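How to Get Stains Out of a Fabric Sofa or Chair

Posted in October by the Paterson home desk

Most marks on upholstery can be lifted at home if you know what the fabric will tolerate. Most of the damage people do comes from the cleaner, so start with the weakest thing that might work and move up from there.

Find the care code first

Lift the seat cushions and look for a tag, either on the platform underneath or along the zipper seam. There should be a letter on it. W means water-based cleaners are fine. S means solvent only, and water will leave a ring. WS means either one. X means vacuum only, and anything more is a job for a professional.

If the tag has been cut off, email the maker with the model name. Brotent answered us in two days, and Cleta keeps the old codes on its website under the frame number. Until you have an answer, treat the fabric as an X.

What you need

A vacuum with a soft brush head
White cotton cloths, or old T-shirts with no printing
A bowl and a spray bottle
Clear dish soap
White vinegar
Baking soda
Rubbing alcohol, for S fabrics and ink

Don't use colored cloths or printed paper towels. The dye can move onto the seat.

Step 1. Vacuum

Go over the whole piece, including the back and the gap where the arm meets the seat. Grit left in the weave turns to mud when it gets wet. On a plush fabric, make a second pass against the nap.

Look at the surface again in daylight once you have vacuumed. Plain gray and brown fabrics are the hardest to judge, as a wrinkle, a shadow and a real stain can all look much the same.

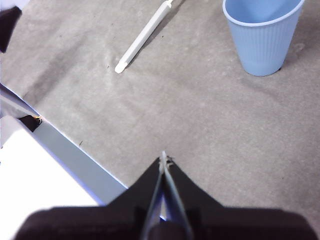

One reader, Prorkell, wrote that it helps to smooth the fabric flat with your palm and check from two sides before wetting anything, having once spent a Sunday scrubbing at a crease. We now do the same. A mark that changes when you walk to the other end of the sofa is probably just the way the fabric is lying.

Step 2. Test the cleaner

Pick a place that faces the wall or sits under a cushion. Dab on a little of the cleaner, wait until it dries completely, and look for a ring, a color change or a stiff patch. Press a white cloth on the spot too. If color comes off on it, stop.

Step 3. Clean the mark

For W and WS fabrics, mix 500 ml of lukewarm water with a teaspoon of dish soap and a tablespoon of vinegar. Dip a cloth, wring it hard, and blot from the outside of the stain toward the middle. Turn to a clean part of the cloth often. Don't rub. Rubbing frays the fibers and leaves a fuzzy spot that shows even after the stain has gone.

For S fabrics, put rubbing alcohol on the cloth, never straight on the seat, and keep a window open. Keep it away from flames and anything hot.

Grease: cover with baking soda, leave for 14 minutes, vacuum, then blot with the soap mix if the code allows water.

Coffee or tea: soap and vinegar mix, usually two rounds.

Ink: alcohol on a cotton swab, a tiny area at a time. Change the swab as soon as it picks up color.

Red wine: blot up what you can with a dry cloth before anything else.

Step 4. Rinse and dry

Soap left behind attracts dirt, so go over the area with a cloth dampened in plain water (W and WS only). Press with a dry cloth until no more moisture comes up. Stand removable cushions on edge and point a fan at them. Keep hair dryers away from it, as heat can set whatever is left of the stain.

Leave it overnight before you decide whether it worked. Damp fabric is darker than dry, and a pale stain can come back as the padding dries out. If it does, repeat Step 3 with less liquid.

Covers that come off can sometimes go in the wash, but read the tag on the cover itself. A zipper doesn't mean it is washable. Put washed covers back on while slightly damp so they stretch to fit.

Last updated: October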